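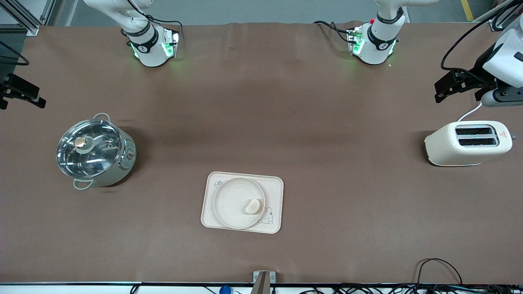 The ticket came in at 11 minutes past nine. Subject line: "Will not play." Attached was one file, 776 megabytes, extension unknown to the system.

Rodica Moldovan had worked in format recovery at Callier for five years and opened most tickets the same way. She copied the file to the isolated drive, computed a checksum, wrote the checksum in the log, and read the first bytes in a hex viewer. The header was damaged. After the damage came a four-letter code she recognized, EVCO, which meant the file had been written by an Evico camera phone. Evico had stopped making phones a long time ago. The last version of its converter ran on one operating system, and Callier kept one machine that could still boot it.

The customer was a Mr. Matei, from Clomton. Under "Description of contents" he had typed: December, kitchen, my wife talking. Under "Priority" he had left the default.

She started the old machine and loaded the file. The converter returned error 5.

Error 5 was documented. It meant the index was missing. An Evico phone wrote the picture and sound data first and the index last, when the user pressed stop. If the battery failed before that, the data stayed on the card with nothing to say where one frame ended and the next began. The manual advised the user to record the video again.

She wrote a script to search for frame markers. The first pass found too many, since the marker was only two bytes long and those two bytes also turned up by chance inside the picture data. She added a length check. The second pass found too few. She relaxed the check, ran it a third time and went to get coffee.

When she came back there was a list of offsets on the screen. The spacing was plausible. She built a new index from the list, attached a header from a reference file of the same model, and ran the converter again. It produced an MP4 with no errors and a green picture.

Green was progress. Green meant the decoder was getting frames and reading the color planes in the wrong order. She swapped two values in the header.

The picture was a kitchen at low resolution, with a window on the left and a woman at the stove with her back to the phone. There was no sound. Rodica noted this in the log and moved on to the audio.

The audio was in a speech codec meant for phone calls, stored in small packets between the frames. Her script had been throwing the packets away as noise. She changed it to keep them, joined them in order and converted the result to a standard format at a standard rate. It played too fast. She halved the rate.

"- not with the lid on," the woman said. "You always put the lid on, and then you ask me why it boils over. Are you writing this down?"

A man's voice, closer, said that he was recording it.

"That's not the same," she said.

Rodica stopped playback. Company procedure was to check ten seconds at the start, ten in the middle and ten at the end. She checked the middle, which was about onions. She checked the end. The woman had turned around and was holding out a spoon toward the phone, and she was saying "Well, taste it, then" when the data ran out.

The sound was out of step with the picture by a fraction of a second. It was within tolerance. The job could be closed.

She opened the sync table and corrected it by hand, one segment at a time, until the mouth and the words agreed. It took the rest of the morning. The log had a field for extra work and a list of codes to explain it. She read through the codes and left the field blank.

For delivery she made two copies, one at the original size and one scaled up for a television, and filled in the form.

Date completed: 12th September.
Source: Evico, index missing.
Result: full recovery, picture and sound.
Notes to customer: The recording ends where the battery failed. There is no more data after this point. I looked twice.

She read the last sentence again. It was not standard wording - the template gave "No further data found" - but the form accepted it.

Then she pressed send, shut down the old machine and opened the next ticket, a slide show with no slides in it.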